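Wellow Label Station: Set-up Guide

Section 4. Loading labels and setting up the printer

Read this section before you switch the printer on for the first time. You will also need it each time you change to a different size of label. Section 3 covers unpacking and Section 5 covers the label design program, Galang.

What you need

The Wellow printer and its power lead
The USB cable or your network password
One roll of labels, 16 mm or 32 mm wide
A soft dry cloth

Caution: The print head gets hot in use. Switch the printer off and wait 30 minutes before touching any metal part under the lid.

4.1 Choosing where to put the printer

1. Stand the printer on a flat, level surface. Leave a hand's width clear on the left, where the lid catch is, and the same at the back.
2. Keep it out of direct sunlight. Labels left in the sun will darken along the outer edge of the roll.
3. Plug the power lead into the printer first, then into the wall socket. Do not switch on yet.

Note: The printer can be used on a shelf, but the lid opens upwards and needs to go all the way back until it clicks. Check this before you fix anything above it.

4.2 Loading a roll

1. Press the lid catch and lift the lid until it clicks.
2. Pull the two roll holders apart. They move together, so you only need to pull one.
3. Take the tape off the end of the new roll. Peel off the first full turn of labels and throw it away, as there is often glue on it.
4. Hold the roll so that the labels come off the top and face upwards. Lower it between the holders and let them close gently.
5. Feed the end of the roll under both guides and out through the front slot.
6. Slide the guides in until they just touch the edges of the roll. If they are too tight the labels will buckle.
7. Close the lid and press down on both corners. You should hear two clicks.

Note: Ondon rolls have a wider core than Wellow rolls. Fit the grey adaptor rings from the accessory bag before step 4. The rings are marked L and R and will not go on the wrong way round. 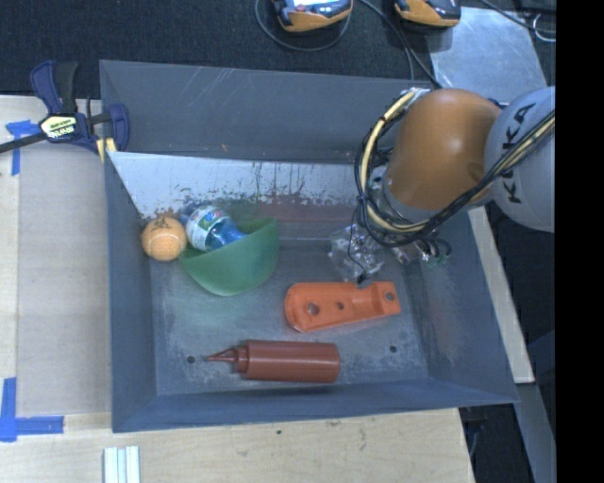 4.3 Switching on and matching the label size

1. Press and hold the power button until the light turns green. The printer will feed a short length and stop.
2. On the small screen, go to Menu, then Labels, then Width.
3. Choose 16 or 32 and press OK.
4. Press Feed once. One label should come out and stop with its gap level with the tear bar.
5. If it stops in the wrong place, go to Menu, then Labels, then Find Gap. The printer will run out several labels while it measures them. Keep these for test prints.

Caution: Do not pull labels backwards out of the printer. Open the lid and lift the roll out instead.

4.4 Connecting to a network

Skip this part if you are using the USB cable.

1. Go to Menu, then Network, then Search.
2. Pick your network from the list and enter the password. Hold the Shift key for capital letters.
3. When the screen asks for a printer code, type 2156 and press OK. All new printers use this code. Change it under Menu, then Security, once the printer is connected.
4. Print the network page and keep it with this guide. You will need the address on it in Section 5.

If your site uses the Skendus stock program, give the network page to the person who looks after it. Skendus will not find the printer by itself.

4.5 Test print

1. Go to Menu, then Test, and press OK.
2. Look at the bars at the bottom of the label. They should be solid black with clean edges.
3. If they look grey, raise Darkness by one step and print again.
4. If a thin white line runs down the whole label, switch off, wait for the print head to cool and wipe it once from left to right with the cloth.

Note: Darkness above step 8 wears the print head out sooner. Try a fresh roll before going any higher.

Old rolls can also print faintly. Use opened rolls in the order you opened them, and keep spare ones in their bags.

Text by Rosalinda Yap, checked by Maricel Magbanua. Last changed 12th September. The menu names match printers made since January; for older printers, see the list at the back of this guide.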